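Nenodora Guest House
Linen store and laundry room: monthly check
Month: November
Checked by: Sevim Yüksel
With: Doğukan Güneş (laundry)
Copy to: Raffaele Barbieri

Marks: OK / Attention / Fail. Comments go under the line they belong to. Leave nothing blank. If an item does not apply, write N/A.

1. Access and floor

1.1 Door opens fully and closes on its own: OK

1.2 Floor dry and free of lint: Attention
Lint along the skirting behind the second dryer. Swept while we were there, but it had been left a good while by the look of it. Add to the evening close.

1.3 Walkway at least 90 cm between shelves and machines: OK
Measured at the narrowest point, by the sink. The ironing board must be folded away for this to pass.

1.4 Lighting: OK
One tube flickers on starting and then settles. Cengiz Kırmızıgül has been told.

2. Machines

2.1 Lint filters cleaned after each load: OK
Sheet signed for every day this month except the 2nd.

2.2 Dryer vent hose secure, no kinks: Attention
Clip loose at the wall end. Tightened by hand, needs a proper screw clip.

2.3 Washer door seals: OK

2.4 Isolator switches labelled and reachable: OK

2.5 No load left in a dryer overnight: OK
Please remember that towels must go through the full cool-down before they are stacked. Folding them hot and piling them in a closed cupboard is a fire risk.

3. Chemicals

3.1 Bleach and descaler in the locked cupboard: OK

3.2 All bottles labelled: Fail
One spray bottle with no label, clear liquid. Emptied and thrown out. Decanted products must be labelled at the time, including the small bottles on the trolley.

3.3 Gloves and eye protection available: OK
Only two pairs of gloves left in medium. Ekrem Keskin to order.

3.4 Data sheets in folder: OK
The Drinitz softener sheet is the old version. New one requested.

4. Shelving

4.1 Fixed to wall, no movement: OK

4.2 Heavy items below shoulder height: Attention
Spare duvets are back on the top shelf. Moved down to the bay next to the door.

4.3 Step stool present and sound: OK
Rubber foot worn on one leg. Usable for now, look again next month.

5. Towels and bath linen
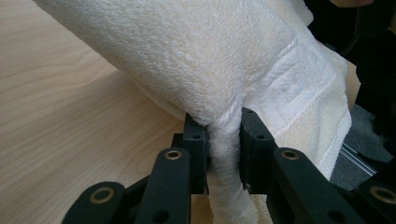

5.1 Condition of bath linen: OK
Bath towels are checked for pulled loops, thin patches and fraying, and anything doubtful goes in the rag bin for the workshop. Bath mats are checked for slipping on a wet tile before they go back up. When you go through the white towels, look along the woven band with the Greek key pattern as well as the looped part, and follow the thin ridged seams on either side of it from end to end. A seam that has started to open will catch in the drum.

5.2 Stock against list: Attention
43 bath towels on the shelf. List not updated after the last delivery from Bayram, so we could not compare.

5.3 Clean and soiled linen kept apart: OK

6. Fire and emergency

6.1 Extinguisher in place, pin and tag intact: OK
Replacement due 2030.

6.2 Smoke detector tested: OK

6.3 Exit route clear: OK
A trolley was parked across it at 7.30 am and had been moved by the time we finished.

Actions
Label for every decanted bottle: Doğukan, from today
Screw clip for vent hose: Cengiz, this week
Medium gloves: Ekrem
Update towel list: Sevim

Signed: S. Yüksel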